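Teaching a robot by demonstration

Teaching by demonstration means showing a robot what you want done and letting it work out the rule, so you don't have to write the rule down yourself. I've been doing it for years and I still think it's the nicest way into the whole subject! There are two main ways to go about it.

Guiding by hand

You take hold of the machine and move it through the job while it records its own joints. It suits arms. It suits wheeled delivery robots rather badly (I've pushed one round a car park and my back remembers), so for pavements nearly everyone I know goes for the second way.

Driving by remote control

You sit with a gamepad and steer, seeing more or less what the robot would see. Most of us start in simulation, where a street costs nothing to block. My own practice route on Serkine runs down a city pavement with a hydrant, a lamp post or two and a man in a hard hat walking along by the wall.

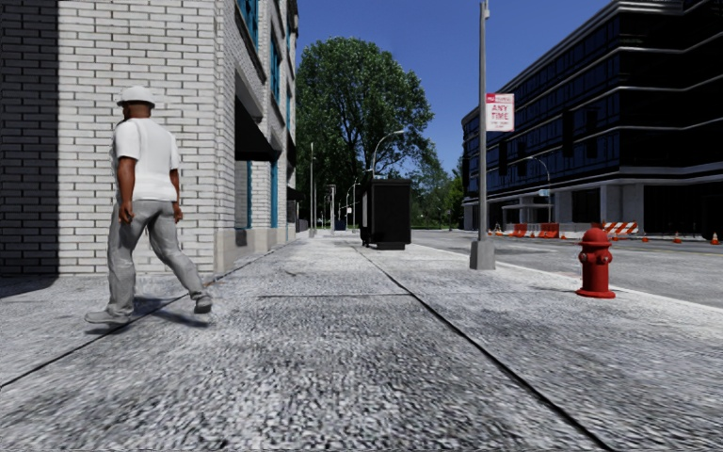
Each drive is saved as a pair of streams, what came in and what the driver did about it. Nahom Tekleab, who taught me on the old Mernov set-up, wanted every drive done at a dull, even pace -- a jerky thumb on the stick gets copied as faithfully as a good turn. Our first set had 181 drives in it and we threw out 28, nearly all of them mine.

Corners and crossings are harder. Two drivers will pick different lines past the same railings, and a model that averages the two may well head straight for the bars. On Moges we agreed a side beforehand and stuck to it, kerbs included, and went over each junction 4 times.

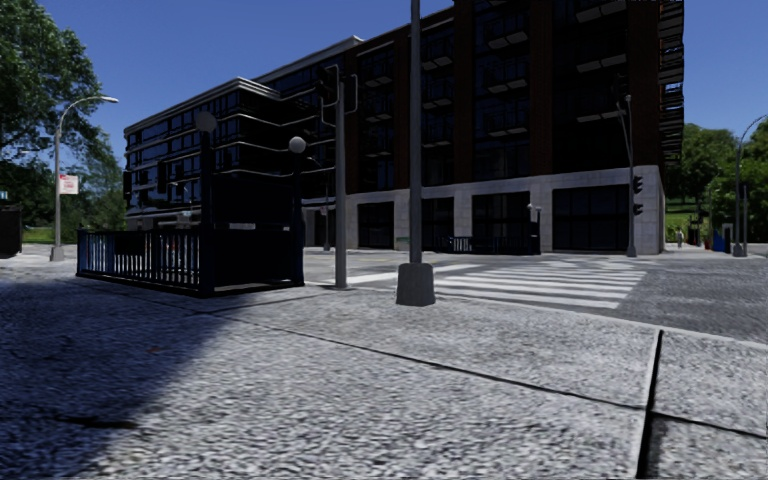
Correcting as you go

Once the robot can drive a bit by itself, you let it, and grab the controls when it drifts. Those short rescues are worth a lot, as they cover the messes a careful driver never gets into. Nultemow stores them separately, so do check they've been merged before you train again.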